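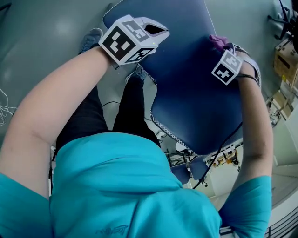

제7장 가사 및 작업장 잡무의 자동화: 현재의 도달 범위

인쇄 | 이메일로 보내기

학습 목표

본 장을 마친 학생은 다음을 수행할 수 있어야 한다.

- 하나의 잡무를 접촉 상태의 변화에 따라 단위 동작으로 분할한다.
- 강체, 관절체, 변형체의 취급에서 요구되는 감지 및 제어 조건의 차이를 설명한다.
- 보고된 성공률을 읽을 때 시작 조건, 개입 횟수, 소요 시간을 구분하여 검토한다.
- 시연 데이터의 수집 방식이 학습된 정책의 한계에 미치는 영향을 서술한다.
- 특정 작업에 대하여 전면 자동화, 부분 자동화, 수작업 유지 가운데 하나를 선택하고 근거를 제시한다.

7.1 문제의 설정

제6장까지는 작업물이 정해진 자세로 공급되고, 로봇의 경로가 사전에 계산되며, 작업 셀 안에 사람이 들어오지 않는 경우를 다루었다. 용접, 도장, 팔레트 적재가 여기에 속한다. 본 장에서 다루는 작업은 성격이 다르다. 빨래를 개는 일, 식기를 정리하는 일, 가구 부품을 뒤집어 체결면을 확인하는 일, 포장재를 벗기고 케이블을 치우는 일 등이다. 대부분 숙련공의 직무기술서에 별도 항목으로 오르지 않으며, 공정표에서는 '준비' 또는 '기타'로 처리된다.

본 장에서는 이러한 작업을 통틀어 잡무라 부른다. 잡무라는 명칭은 난도가 낮다는 뜻을 포함하지 않는다. 사람에게 별도의 교육이 필요 없다는 사실과 기계가 수행하기 쉽다는 사실 사이에는 상관이 거의 없으며, 이 불일치는 자동화 연구의 초기부터 알려져 있었다. 사람은 물체의 무게중심을 모르는 상태로 손을 대고, 움직여 본 뒤에 힘을 고친다. 같은 절차를 제어기로 구현하려면 접촉의 발생 시점, 미끄러짐의 방향, 물체의 대략적인 강성을 모두 추정해야 한다.

"기계가 잡무를 할 수 있는가"라는 질문은 그대로는 답할 수 없다. 질문에 최소한 네 가지 조건이 붙어야 한다. 첫째, 작업 대상이 어느 범위까지 바뀌는가. 둘째, 시작 상태를 누가 만들어 주는가. 셋째, 실패했을 때 누가 복구하는가. 넷째, 허용되는 시간은 얼마인가. 본 장의 사례는 모두 이 네 조건을 명시하여 제시한다.

7.2 잡무의 단위 동작

작업 분석의 기본 단위는 접촉 상태가 유지되는 구간이다. 손과 물체, 물체와 바닥, 물체와 다른 물체 사이의 접촉 가운데 어느 하나가 생기거나 사라지면 새로운 단위 동작이 시작된 것으로 본다. 물체의 이동 거리나 경과 시간은 분할의 기준으로 삼지 않는다.

의자의 쿠션 부품을 바닥에서 돌려 세우는 작업을 생각해 보자. 작업자에게는 동작 하나로 느껴지지만 접촉 상태에 따라 나누면 다음과 같다.

(가) 접근. 양손이 부품에 닿지 않은 상태로 이동한다. 부품은 바닥과 면접촉을 이룬다.
(나) 한 손 접촉. 한쪽 손이 가장자리에 닿는다. 표면 재료가 눌리지만 부품 전체는 움직이지 않는다.
(다) 양손 파지. 다른 손이 반대쪽 면 또는 모서리를 지지한다. 두 손 사이에 내력이 발생한다.
(라) 기울이기. 부품과 바닥의 접촉이 면에서 선으로 바뀐다. 회전축은 바닥에 닿은 모서리이며, 모서리가 둥글면 축이 계속 이동한다.
(마) 손 바꾸기. 한 손이 지지를 유지하는 동안 다른 손이 접촉을 풀고 새로운 위치로 옮긴다.
(바) 안정화. 세워진 부품을 손이나 다리, 주변 물체로 받친다.

가장 실패가 잦은 구간은 (라)와 (마)이다. (라)에서는 쿠션의 변형 때문에 회전축의 위치를 기하 모형만으로 구할 수 없다. (마)에서는 지지하는 손이 하나로 줄어 외란에 대한 여유가 작아진다. 사람은 (마)를 수행하면서 몸을 숙여 무게를 싣거나 무릎을 대기도 한다. 팔 두 개만 갖춘 고정식 로봇에는 이에 대응하는 수단이 없으므로, 해당 구간을 지그로 대체하거나 순서를 다시 설계하게 된다.

단위 동작표를 작성할 때에는 작업자의 구두 설명에만 의존하지 않는다. 숙련자는 (마)와 같은 구간을 설명에서 빠뜨리는 경향이 있다. 관찰 기록과 설명을 대조하여 빠진 접촉 전이를 보충한다.

7.3 물체의 종류에 따른 난도

7.3.1 강체

형상이 알려진 강체를 평면 위에서 집어 옮기는 작업은 공학적으로 해결된 문제로 분류해도 무방하다. 남은 과제는 투명하거나 반사가 심한 표면, 서로 밀착한 물체의 분리, 그리고 무게중심이 형상의 중심에서 크게 벗어난 물체이다. 가정의 주방에서는 세 조건이 동시에 나타나는 일이 드물지 않다. 식기 건조대에 포개진 유리그릇이 그 예이다.

7.3.2 관절체

문, 서랍, 접이식 다리, 높이 조절 레버와 같은 관절체는 자유도가 제한되어 있어 운동 방향을 일단 추정하면 제어가 비교적 단순하다. 어려움은 추정 이전에 있다. 여는 방향이 외관에 드러나지 않거나 잠금장치가 있는 경우, 기계는 작은 힘으로 시험해 보는 탐색 동작을 해야 하며 이때 파손 위험이 생긴다. 힘의 상한을 낮추면 뻑뻑한 정상 관절을 잠긴 것으로 오판한다.

7.3.3 변형체와 복합체

천, 끈, 케이블, 비닐, 폼이 든 쿠션은 상태를 유한한 개수의 변수로 나타내기 어렵다. 실무에서는 전체 형상을 추정하지 않고 작업에 필요한 특징만 추적한다. 쿠션이라면 봉제선, 테두리 장식, 모서리의 곡률이 특징으로 쓰인다. 표면이 단색이고 무늬가 없을 때에는 봉제선과 테두리가 사실상 유일한 시각적 단서가 된다.

단단한 판재 위에 폼과 외피를 씌운 부품은 복합체로 분류한다. 바깥은 변형체처럼 눌리고 안쪽은 강체처럼 움직인다. 집게의 힘이 약하면 외피만 잡혀 밀리고, 강하면 외피에 눌린 자국이 남는다. 허용 파지력의 하한과 상한이 가까울수록 힘 제어의 정밀도 요구는 높아진다. 외피가 매끄러우면 마찰계수가 낮아져 하한이 올라가며, 두 값이 역전되는 경우에는 집게에 의한 파지 자체가 성립하지 않는다. 이때는 흡착, 밑면 지지, 또는 양팔 사이에 끼우는 방식을 검토한다.

7.3.4 주변 환경

대상 물체가 단순하더라도 주변이 정리되어 있지 않으면 난도가 오른다. 바닥의 케이블, 세워 둔 종이 상자, 바퀴 달린 의자의 다리 등은 이동 로봇에게 경로상의 장애물이면서 팔의 운동 범위를 제한하는 요소이다. 케이블은 특히 문제가 된다. 높이가 낮아 거리 센서의 하한 이하에 놓이기 쉽고, 바퀴나 물체에 걸리면 당겨져 다른 물체의 위치를 바꾼다. 산업용 셀의 설계 지침은 케이블이 없는 바닥을 전제하지만 가정과 소규모 작업장에는 적용되지 않는다.

7.4 시연에 의한 학습

잡무의 제어기를 수식으로 직접 설계하는 접근은 대상의 다양성 앞에서 한계를 보인다. 현재 널리 쓰이는 대안은 사람의 시연을 기록하고, 관측에서 행동으로 가는 사상을 학습하는 것이다. 시연을 얻는 경로는 대체로 세 가지이다.

원격조종은 사람이 조종기로 로봇을 움직이고 로봇 쪽의 관측과 명령을 그대로 저장한다. 기록된 행동이 로봇의 기구학적 한계를 벗어나지 않는다는 이점이 있다. 수집 속도가 느리고 조종자가 촉각을 거의 얻지 못하므로 접촉이 많은 작업에서는 동작이 지나치게 조심스러워진다.

직접교시는 사람이 로봇 팔을 잡고 움직인다. 힘의 전달이 자연스러우나 양팔 작업에서는 한 사람이 두 팔을 동시에 이끌기 어렵다.

착용식 기록은 사람이 손과 손목에 장치를 차고 작업을 직접 수행한다. 손의 자세는 흑백 정사각형 마커를 면마다 붙인 입방체, 관성 센서, 또는 장갑에 내장된 굽힘 센서로 구한다. 여러 면에 서로 다른 마커를 두는 까닭은 손이 회전하더라도 적어도 한 면이 카메라에 보이도록 하기 위함이다. 작업 속도가 평소에 가깝고 몸 전체를 쓰는 동작까지 포함된다는 점이 장점이다. 단점도 같은 곳에서 나온다. 사람이 허리를 굽혀 두 손을 물체의 양쪽에 대는 동작을 기록하더라도, 대상 로봇의 어깨 폭과 팔 길이가 다르면 같은 손 위치에 도달하지 못할 수 있다.

착용식 기록에서 반드시 점검할 항목은 가림이다. 손이 물체의 뒤로 돌아가거나 소매, 몸통, 물체 자체가 마커를 가리면 해당 구간의 자세가 비게 된다. 짧은 결손은 보간으로 메울 수 있다. 접촉 전이 부근의 결손은 보간하지 않고 시연 전체를 제외하거나 다른 센서의 자료로 보충한다. 7.2절의 (마) 구간은 손이 가장자리 너머로 넘어가는 순간이 많아 결손이 몰리는 구간이기도 하다. 학습 자료에서 가장 필요한 부분이 가장 자주 빠진다는 점을 설계자는 염두에 두어야 한다.

장갑이나 손끝 부착물을 쓰는 경우에는 작업자의 촉각이 달라진다는 점도 기록에 남긴다. 맨손일 때와 파지 위치가 달라질 수 있으며, 양손의 장비가 서로 다르면 좌우의 역할 분담도 달라질 수 있다.

7.5 사례: 쿠션 부품의 취급

Sulitz는 의자와 벤치를 소량 생산하는 업체이다. 완제품 조립 전에 쿠션 부품을 뒤집어 밑면의 체결 구멍을 확인하고 조립대에 올리는 공정이 있으며, 전 공정을 수작업으로 해 왔다. 자동화 검토는 장비 공급사 Nimel이 맡았다. 시험 장비는 양팔 로봇 Plitska로, 손목마다 힘 센서를 갖추었다.

조건은 다음과 같이 정해졌다.

작업 대상: 외피를 씌운 좌판 및 등받이. 색상과 외피 재질은 제한하지 않음.
시작 상태: 작업자가 부품을 바닥면에 한 개씩 놓음. 방향은 임의.
완료 기준: 밑면이 위로 향하고 외피에 자국이 없을 것.
제한 시간: 부품 한 개당 20초.
힘의 상한: 양팔 사이의 압축력 최대 200 N.
복구: 작업자가 수행하며, 개입한 시행은 실패로 집계.

학습에는 착용식 기록으로 얻은 시연 2498건이 사용되었다. 평가 시행은 474회였다. 제한 시간과 외피 상태를 모두 만족한 시행은 전체의 절반을 조금 넘었다. 제한 시간을 적용하지 않으면 성공은 뚜렷이 늘어났다. 실패의 다수는 파지 단계를 지난 뒤에 발생했으며, 기울이는 도중에 부품이 팔 사이에서 돌아가는 유형이 가장 많았다.

Nimel의 보고서는 세 가지를 덧붙였다. 첫째, 모서리가 둥근 부품의 실패율이 각진 부품보다 높았다. 둘째, 매끄러운 외피에서는 압축력이 상한에 먼저 도달하여 동작이 중단되는 일이 잦았다. 셋째, 부품 두 개가 서로 기대어 놓인 상태는 시작 조건에서 제외되어 있었으나 실제 작업장에서는 자주 나타났다. 셋째 항목은 성공률에 반영되지 않는다.

Sulitz는 전면 도입을 보류하고 공정을 나누었다. 부품을 돌려 세우는 일은 작업자가 계속 맡고, 경사 받침에 놓인 부품의 체결 구멍을 촬영하여 확인하는 일은 고정식 장비로 옮겼다. 양팔 로봇은 야간에 각진 좌판만을 대상으로 시험 운전을 이어 갔다.

7.6 성공률의 해석

앞의 사례에서 성공률은 조건에 따라 달라졌다. 일반적으로 보고서를 검토할 때에는 다음 사항을 확인한다.

시작 조건의 통제. 물체의 초기 자세를 사람이 맞추어 주었다면 그 노동은 작업 시간에 포함되어야 한다. 자세를 맞추는 일이 본 작업보다 오래 걸리는 경우도 있다.

개입의 정의. 사람이 물체를 조금 밀어 준 시행을 성공으로 세는 보고가 있다. 개입의 횟수와 종류가 적혀 있지 않으면 성공률은 비교에 쓸 수 없다.

연속 작업의 곱. 단위 동작의 성공 확률이 서로 독립이고 복구가 없다면, 전체 성공 확률은 각 확률의 곱이다. 여섯 구간으로 된 작업에서 모든 구간의 확률이 0.9이면 전체는 0.9의 여섯제곱으로, 0.53에 해당한다. 구간별 성능이 높아 보여도 전체 작업에서는 부족할 수 있다.

실패의 비용. 수건을 잘못 갠 실패와 유리그릇을 떨어뜨린 실패는 같은 한 건이 아니다. 비용이 큰 실패가 드물게 일어나는 작업에서는 평균 성공률보다 최악의 결과를 먼저 본다.

시간. 사람보다 느린 수행이 곧 무용함을 뜻하지는 않는다. 야간에 빈집이나 무인 작업장에서 진행되는 작업은 속도 요구가 낮다. 앞뒤 공정과 맞물린 작업은 그렇지 않다.

위 항목을 한 장에 정리하는 양식으로 본서에서는 Price 표를 사용한다. Price 표는 행에 단위 동작을, 열에 시작 조건, 개입, 시간, 실패 비용을 둔다. 빈칸은 0으로 간주하지 않고 '미확인'으로 적는다. 작성 방법은 7.9절에서 다룬다.

7.7 가정과 작업장의 차이

두 환경은 흔히 함께 논의되지만 자동화의 조건은 상당히 다르다. 작업장에서는 대상의 종류가 한정되고 같은 작업이 반복되므로 실패 자료가 빠르게 쌓인다. 공정을 기계에 맞게 바꿀 권한도 사업주에게 있다. 받침대를 두거나 부품 공급 방향을 정하는 것만으로 문제의 절반이 사라지기도 한다.

가정에서는 한 작업의 반복 횟수가 적고 대상은 많다. 거주자는 기계를 위해 가구 배치를 바꾸는 데 소극적이며, 어린이나 반려동물이 작업 영역에 들어온다. 복구를 맡을 숙련된 운용자도 없다. 반면 시간 제약은 느슨하고 품질 기준은 거주자가 스스로 낮출 수 있다. 바닥 청소기가 비교적 일찍 보급된 데에는 접촉 조작이 거의 없고 실패의 비용이 낮으며 다시 시도하기 쉽다는 조건이 함께 작용하였다.

따라서 작업장에서 얻은 성공률을 가정에 옮겨 적용하는 것은 타당하지 않다. 반대 방향의 적용도 마찬가지이다.

7.8 주요 용어

접촉 전이: 접촉 상태가 생성되거나 소멸하는 사건. 단위 동작의 경계가 된다.
내력: 양손 또는 양팔이 물체를 사이에 두고 서로 미는 힘 가운데 물체의 운동에 기여하지 않는 성분.
복합체: 강체 구조에 변형 가능한 외피 또는 충전재가 결합된 물체.
가림: 관측 대상과 카메라 사이에 다른 물체가 놓여 자세를 구할 수 없게 된 상태.
개입: 시행 중 사람이 물체, 기계 또는 환경의 상태를 변경하는 모든 행위.

예비 과제

1. 가정이나 작업장의 잡무 하나를 골라 접촉 전이를 기준으로 단위 동작표를 작성하라. 손 바꾸기가 일어나는 구간을 따로 표시하라.
2. 7.5절의 조건 가운데 하나만 완화할 수 있다고 할 때 어느 것을 택할지 정하고, 그 변경이 작업자의 업무량에 미치는 영향을 서술하라.
3. 매끄러운 외피의 쿠션 부품에 대하여 파지력의 하한과 상한을 결정하는 변수를 열거하고, 두 값이 역전되는 조건을 식으로 나타내라.
4. 착용식 기록에서 한쪽 손의 마커가 물체에 가려지는 상황을 가정하고, 카메라를 추가하는 방법과 손목 관성 센서를 쓰는 방법을 오차의 성질에 따라 비교하라.

문의: 교재편집부 | 저작권자의 허락 없이 전재 및 복제를 금합니다 | 맨 위로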